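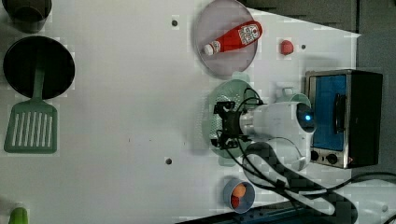
I went to the Esano kitchenware open day expecting to be sold something, and by ten past nine on a wet Tuesday somebody had already tried. Entry was free, parking was not, and the lanyard had a discount code printed on the back.

The brochure promises 1,306 products "for the way we eat now". I'd have settled for one decent tin opener. Margit Fodor took our group round, and she was pleasant and quick and plainly knew her stock, though she had a habit of answering a question about price with a remark about colour. Colour is the big thing this year. Everything has gone soft green. I asked what was wrong with white and was told white is coming back in September.

The first hall was storage jars, and I'll spare you those. The second was tableware and small kitchen things, laid out on plain white tables so that you notice the shapes. I did notice them. I also noticed that a ribbed or patterned surface on a dish is a lovely place for dried egg to live, and when I said so Norbert Orbán from the design side told me customers "respond to texture". I'm sure they do. I'd like to hear from whoever does their washing up.

A slotted spatula in mint green is still a spatula.
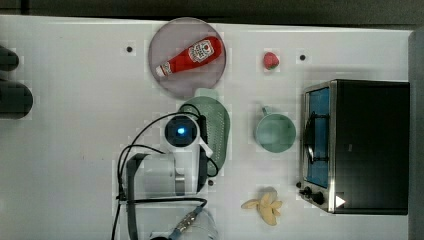 The oval dish I rather liked, in spite of myself. It's pale green with a ridged surface and would do nicely for olives, or a banana if you're the sort who puts one on a dish. The mug near it is a pale mint, close enough that you'd think they were meant to match and far enough off to annoy me every morning. Margit said the two shades "talk to each other" – I've had mugs for 29 years and never wanted one to talk.

Ketchup on a plate seems to be their idea of a family meal, with a strawberry for afters. The toaster oven was the thing I'd have liked to see used. Tamás Kocsis said it was there for scale.

Lunch was a cheese roll. In the afternoon there was a talk on drawer dividers, nearly 60 minutes of it, and I left before the questions. I bought a tea towel in the shop, full price, having lost the lanyard.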